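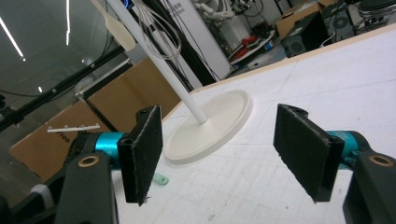 So I finally got Dukow's second record on vinyl, and I've been playing it all week with the windows open! It's a duo, Tatsuya Tsuji on keys and Catríona Dunne singing (and playing a pretty wild fiddle on side two). They only pressed 50 copies for the August tour, and mine has a bent corner – I don't care one bit.

The opener, "Bromitz," starts with a drum loop so slow I checked my turntable speed. Then her voice comes in and I was gone.

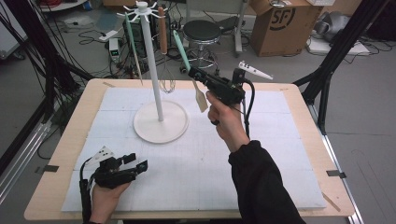
Is it better than the first album? I think so, mostly for the singing, though I still miss the noisy guitars.

Side two drags a little until "Ogura," which I've played about 80 times now.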